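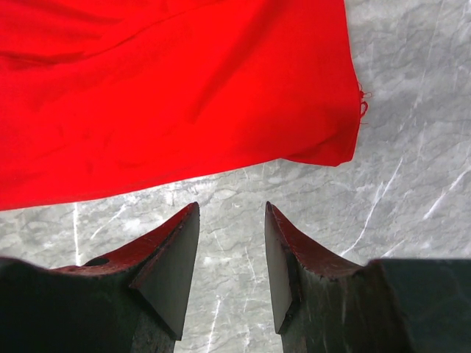
Getting the Red Out: Colour Run in Charity Shop Textiles

Second-year project report, Textiles and Everyday Materials
Ellason College, Zallcombe

Why we did this

Each member of our group has, at some point, owned a set of pink underwear that did not start life pink. When the module handbook asked for a problem "drawn from daily experience", the matter settled itself in the first meeting, and we spent the rest of the hour arguing over what to call it.

The question we ended up with was a modest one. If you buy a strongly coloured piece of cloth second-hand, with no label and no idea how it has been treated, how worried should you be about washing it with anything else? Advice on this is easy to find and hard to trust. Vinegar is recommended everywhere. So is salt. So, on one forum, is burying the item in the garden overnight, which we left out because the halls of residence do not have a garden.

What we tested

We bought 30 items from the charity shops along Brarnelen Street. They were scarves, napkins, cushion covers, a few shirts and one thing that may have been a small curtain. The rule was that each had to be a single solid colour and cost less than a sandwich. Reds and dark blues were over-represented because that is what people give away, which may be a finding in itself.

From every item we cut test pieces of the same size, leaving out hems and seams. Each piece was then stitched to a strip of plain white cotton, which would pick up any dye that came loose. The stitching was done by hand and it shows. Cheap cloth frays the moment you look at it, and a good part of our first fortnight went on picking coloured threads out of the white strips so they would not be mistaken for staining. We did this with tweezers. It was not what any of us had pictured when we applied.

Washing

We used the Morelli machine in the college laundry, chosen on the grounds that it was the only one working. Each test piece had its own wash bag. The four treatments were:

Cool wash, 30 degrees, ordinary liquid detergent
Warm wash, 50 degrees, same detergent
Cool wash after an overnight soak in white vinegar and water
Cool wash after an overnight soak in salt water

One item went round at a time, all its pieces for the same treatment together. This was slow and made us unpopular with the rest of the building. A note appeared on the machine in June asking whether we were "running a business". We replied underneath that we wished we were.

Drying was done indoors on a rack, out of direct sun, as we did not want fading to be counted as bleeding.

Judging the stains

Proper laboratories compare staining against a printed grey scale under a standard lamp. We had a printed grey scale. The lamp was a desk lamp, always the same one, with the curtains shut. Each strip was given a mark out of 10 by every member of the group, without talking, and we took the middle mark. The "without talking" part had to be written into the method after week two.

Results

Heat mattered more than anything else. Nearly all the items that stained their strips at all did so more heavily in the warm wash, and several that behaved perfectly well in the cool one gave up a good deal of colour when the temperature rose.

Vinegar made no difference we could detect. The marks for soaked and unsoaked pieces were so close that we checked whether we had mixed up the bags. We had not, though the room did smell like a chip shop for most of a term. Salt was much the same, without the smell.

Reds were the worst offenders as a group, followed by dark blue. Black was better than we expected. The possible curtain, which was purple, did not lose any colour under any treatment and was the only item anybody asked to keep.

We also repeated the cool wash on the worst stainers. Most left less colour on a fresh strip the second time. Two carried on as before, and we stopped before finding out when they would run dry.

What went wrong

We did not know what most of the cloth was made of. Without labels we guessed from feel, and our guesses disagreed, so the results are sorted by colour and say nothing reliable about fibre. This was the main criticism at our interim presentation and it was a fair one.

Hand cutting meant that not all the pieces were quite square. The laundry machine also has its own views on temperature, and we had no means of checking the water inside the drum. "50 degrees" in this report means that the dial said 50.

If we did it again

We would choose fewer items and do more washes of each. We would buy labelled cloth for comparison, and a second pair of tweezers. We would also test the colour-catching sheets sold in supermarkets, which we left out because the budget had already gone on vinegar.

Spending

Cloth, detergent, vinegar, salt, thread and wash tokens came to 51 pounds, one pound over the allowance. The group has agreed to absorb the loss.

Submitted Saturday, November 9, 2019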